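Bindatine two-arm cell: notes after five months

17 July 2020

I said in February that I'd write something once we had used the Bindatine for a while, and a few people have asked since, so this is it. I paid for it at the normal price and Dinsa, who make it, haven't seen this post.

For anyone new, I have a small workshop in Flilcombe where I do test fixtures and short-run handling jobs for other local firms. Most of it is dull work. Pick a thing up, turn it round, put it somewhere else, and do that a few hundred times so the customer can see whether their part survives. I used to do it with one second-hand arm and a lot of clamps. The Bindatine is a kit with two arms, a rail frame, wall panels and a controller, and it comes flat packed on a single pallet.

The build

The instructions say a day and a half. It took Kalkidan Demissie and me three days, and one of those went on the frame. The extrusion is good and the cuts were square, but the bag of corner brackets was short and we had to wait for more. Dinsa sent them by next-day post without arguing. The manual has two different drawings for the rear corners and the second one is right. If you are building one, ignore page 13 completely.

Wall panels slide into the slots as you go, so get them in before you tighten the last upright. We didn't, and had to undo it.

Wiring was better than I expected. Every lead is labelled at both ends, the plugs only go in one way, and both arms came up first time. Calibration is a routine you start from the controller and it takes 80 minutes for the pair. You have to be there for the first part of it, when it asks you to confirm each joint. After that you can go and have lunch.

The software

The software is called Brerkero and you can't use the arms without it. It runs in a browser on any machine on the same network. The basic screen lets you move an arm by hand, save the position, and string positions together. Kalkidan had a simple pick and place going within the hour and she had not used it before.

Where it gets awkward is anything with both arms at once. You can tell one arm to wait for the other, but the wait is a fixed step in the list, and if you put a new step in above it the number doesn't update. I have lost whole afternoons to this. There is a scripting mode that gets round it and I use that for nearly everything now. The help pages for the scripting mode are thin.

Updates come every few weeks. One in the spring reset our gripper force settings to the factory values, which I found out when it crushed a plastic housing. Write your settings down somewhere.

Running it

We log faults, so I can give a proper figure. The last long job was 4,000 cycles on one part, and it stopped by itself twice. The first stop was at cycle 921, a gripper that reported closed when it wasn't, and the second was a network drop that was probably our router. I cleared both in a couple of minutes. My old arm would not have got through half of that.

Noise is low enough to talk over. The arms get warm at the shoulder after a long run but I have never had a temperature warning.
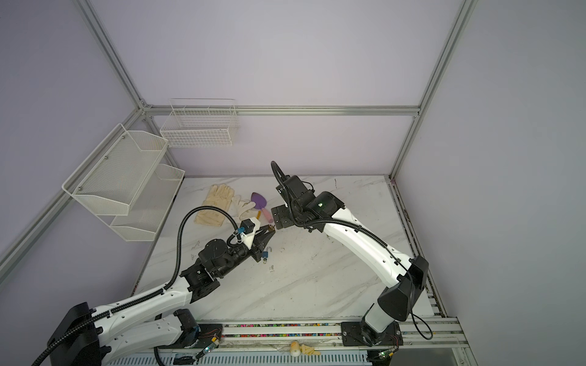 Small hard objects are what I mostly wanted the two-finger gripper for, and it does them well once you have the height right. The fingers are narrow and they come down straight, so you can get at something lying flat without knocking whatever is next to it. A little padlock like the blue one under the left arm is a fair test, with a body that is easy to grip and a shackle that isn't. Gloves are much harder. The leather one lying flat and the white cotton one in a heap need quite different approaches, and I haven't got a script that I'd trust with both. The cable is my other complaint. It makes a big loop over each arm, and when the two wrists are working close together you have to plan for the loops as well as the arms. Brerkero's collision check knows nothing about cables.

The wire baskets are an extra. They mount on the walls and I thought they were overpriced, but I would buy them again, as it's handy to have somewhere for bits to go that isn't the table.

Support

Email only, and they answer within a working day. The answers are from people who know the machine. I asked for a longer cable clip and they sent me the drawing so I could print my own.

Would I buy another? For my sort of work, yes, and I've asked for a price on a second one without the panels. If you need both arms working together and you don't want to write scripts, I'd wait and see what they do with the software. I'll put my wait-step workaround up as a separate post when I've tidied it.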